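Briviten Wall-Mount Dip Station with Fold-Up Arms
Item 658 - Home Gym / Dip and Push Equipment

The Briviten dip station bolts to wall studs and folds flat when you are done with it. It is meant for garages, basements and spare rooms where a free-standing tower would take up too much floor. The arms lock open for dips, leg raises and knee raises, and lock closed against the wall plate.
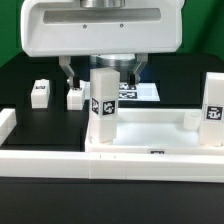
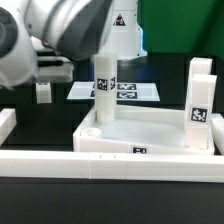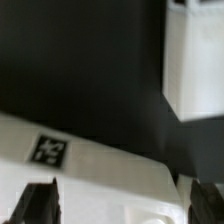
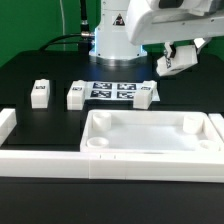
White blocks and robot arms at the workspace, four views

Frame and arms

The wall plate and arms are welded steel with a black powder coat. Each arm swings on a solid steel pin and locks with a spring pin that you pull out by hand. You do not need tools to open or fold the station once it is on the wall.

The arms angle outward, so the grips are closer together near the wall and wider toward the ends. Smaller users usually like the inside position. People with broad shoulders can move out toward the ends without changing any settings.

Grips and back pad

The grips are Clirar textured rubber sleeves. They stay put under sweaty hands and can be replaced when they wear down. The back pad is dense foam with a vinyl cover and wipes clean with a damp cloth. Do not use bleach or solvent cleaners on the vinyl - they will dry it out and it will crack.

The back pad can be set at 3 heights. Move it up for dips and down for leg raises. Armrest pads for the leg raise position are included and attach with hook-and-loop straps.

What's in the box

Wall plate
Left and right arms
2 pivot pins with clips
2 locking pins
Back pad and armrest pads
Lag screws and washers for wood studs
Hex key and printed instructions

A drill, a level, a socket wrench and a stud finder are not included.

Mounting

Install into solid wood studs only. Drywall anchors will not hold this product. If your studs are not at standard spacing, use the Ultateck stringer boards (sold separately), which go across the studs and give the wall plate something solid to bolt to. For poured concrete or solid block walls, order the Hidayat masonry anchor kit. Do not mount to hollow brick, metal studs or paneling.

Set the height with the arms open. Most people want the grips a little above waist level, with enough room to bend the knees at the bottom of a dip. Pilot holes are required for every lag screw. Check the screws again after the first week of use and then every few months.

Care

Put a drop of light machine oil on the pivot pins if they start to squeak. Keep the locking pins clean. If a pin does not snap fully into its hole, stop using the station until it does.

Warranty and shipping

5 years on the frame, 2 years on pads and grips. The warranty covers home use. It does not cover commercial gyms, outdoor installation or damage from improper mounting.

Orders placed by noon on Friday ship the same day. The station comes in one carton, and it is heavy - have a second person help you carry it and hold the plate while you mark the holes.

Customer review

"Took an afternoon to put up, mostly finding the studs. Folds out of the way so I can still park the car. The armrest straps could be longer." - Vilhjálmur Þórarinsdóttir

Related items

Ultateck stringer boards, pair
Hidayat masonry anchor kit
Clirar replacement grip sleeves
Briviten dip belt with chain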